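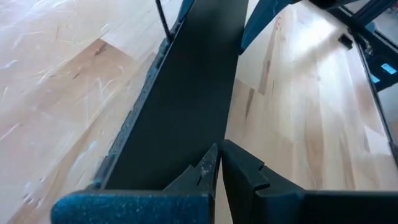 Review: Orka two-arm bench unit, after one season in a small workshop
By Solange Teixeira
June 17, 2022

I work at Honorato, in Vustow, where we make straps for bags and instrument cases. There are five of us on the floor. Drakedau, who sells the Orka in our region, installed it on one of our old wooden tables, and I was asked to write my opinion for other small workshops which are considering the same purchase. I paid nothing for the machine and I also receive nothing for this text.

The task we gave to it is simple to explain. A long strip must be picked up, laid flat and straight, and held with some tension while a person marks it or glues the end. For a human this is easy the first time. When you have done it a whole day, your thumbs know it. Estíbaliz Arrieta did this work longer than any of us and she wears a brace in the evening.

What is good

The two arms are patient. On a normal day the unit lays almost 80 strips, and the last one is as straight as the first one. The fingers close gently enough that I have not found a pressure mark on a finished strap, also on the soft materials. Teaching a new width is done by moving the arms by hand and pressing a button at each position. Amado Catacutan learned it in one morning, and he says that he is bad with computers.

It is quiet. We can still hear the radio.

What is less good

The fingers get scratched. It has no influence on the grip until now, but I would like to know the price of a new pair, and I have asked Drakedau two times. Thin strips which are curled from the roll are also a problem: the tips meet, there is nothing between them, and the arm lifts anyway as if all is well. You must then stop it and lay the strip yourself. Strong light on the table makes this worse, so we have put a curtain on the window in front of it. I miss the window.

The manual is translated, I think from Korean, and some pages are hard to follow. Do-yoon Yoo from the supplier explained these pages to us by telephone and was always polite, even when I called for the same question again.

What it changed for us

Before the Orka arrived, the laying of strips was shared. Everyone did one hour and then changed. It was boring, but two people stood at the same table and talked, and many small problems were solved there. Now one person stays near the unit and the others are at the sewing machines, where you cannot talk so well. I did not expect to notice this, and I notice it each day.

The person at the unit has also a different kind of tiredness. Your hands rest but your eyes do not. We tried full days of watching, and the mistakes in marking went up after lunch. Now we change every two hours, and it is written on the wall who is next. I recommend to arrange this before the installation, together with the people who will do it. We arranged it after.

Our manager, Wagner Evangelista, promised at the beginning that the team stays the same size, and it is still the same size. The time we saved goes into repairs, which we refused before. In July we will look at the hours again, all together.

Would I recommend it?

For a workshop with many equal strips, yes. If your orders are small and every one has another width, you will spend the morning with teaching, and a good table clamp is cheaper. Ask for a trial with your own material, and bring the worst roll that you have.

My rating: 4 of 5

61 shares | 5 comments | Leave a comment

We use cookies to remember your settings. By continuing to read you accept our cookie policy.

Contact | Privacy | © 2022 Honorato, Vustow | Back to top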